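Small Screen Lounge > Film Series and Sequels
Topic: Do you watch a series in order, or start with the good one?

plumduff
Posted August 16, 2018

Evening all. My sister-in-law has never seen a single one of the Trekusent films and has asked me to bring them when I come to stay in September. I'm thrilled, because I've been going on about them for years and she has always changed the subject. But I'm in a muddle over where to begin. The first one is slow (I love it, but it is slow, and the sound is dreadful) and I'm frightened she'll fall asleep before the train even leaves the station. The third is the one everybody remembers. Would it be a terrible crime to start there and go back afterwards?

siancardigan
Oh, what a lovely job to have! In order, please, please in order. I know the first one creaks, but Marciniak turning up at the ferry in the third means nothing at all if you haven't seen him lose the boat. I cried in the cinema and my friend, who'd skipped the first two, asked me whether he was the baddie.

Kettle_On_Again
I'm going to disagree with siancardigan, gently, because I know how fond we all are of Marciniak. I started with the third one, on a wet holiday with nothing else in the cottage, and it was that film that sent me back to the others. If somebody had sat me down with the first I'd have been polite for an hour and then gone to put the washing on. You can explain the boat in two sentences over the crisps.

siancardigan
You can explain it but you can't make anybody feel it over crisps!

oldreel531
In order, but leave out the second. I've watched it twice and both times I came away thinking the director had been handed a car chase and told to fit a story round it. The bit in Plonlow harbour is pretty enough. The rest could go in the sea.

plumduff
Leave out the second?? But that's where Kasine comes in! She's the best thing in the whole series. The scene where she talks her way past the customs man with the birdcage is the one I do impressions of at Christmas, whether or not anyone has asked.

oldreel531
I'll give you the birdcage. That's five minutes out of two hours, though, and I'd still rather watch the first one twice over.

Sioned Maddocks
Hello, new here, though I've been reading along for ages. I showed all of them to my mother last winter and we did it in order, one every other week, with a proper tea beforehand. The gap helped more than anything. She had time to ring me up and ask who was who, and by the third she was telling me things I'd missed, like the stationmaster being the same actor as the doctor. If your stay is only a few days that may be no use to you, but don't try to squeeze them all into one weekend. We did that with another series and by the end none of us could have told you who had stolen what.

Kettle_On_Again
Welcome, Sioned! I never spotted the stationmaster and I've seen it more times than I'd care to admit. Off to look tonight.

Elżbieta Wasilewska
I have a soft spot for the first one, so forgive me if I go on. People call it slow, but to my mind it takes its time – the long stretch in the waiting room, with all of them pretending not to know each other, is better than any of the explosions that came later, when there was more money and 20 people seemed to be running across every roof. I saw it in a 200-seat cinema that has since closed, and you could have heard a sweet being unwrapped. Do turn the subtitles on, plumduff. It helps enormously with the mumbling on the platform.

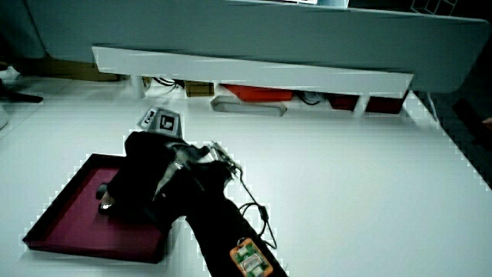
What we settled on (plumduff, last post for now)

Thank you, every one of you, I've had such a nice time reading this. I rang her this morning and we're going in order, all of them, the second included (sorry, oldreel531), with a night off between each. Subtitles on for the first, as Elżbieta says. I'm there for a week so it ought to fit, and if she nods off in the waiting room I shall give her a nudge and say nothing more.

oldreel531
Fair enough. Do come back and tell us what she makes of the car chase.

siancardigan
And the ferry!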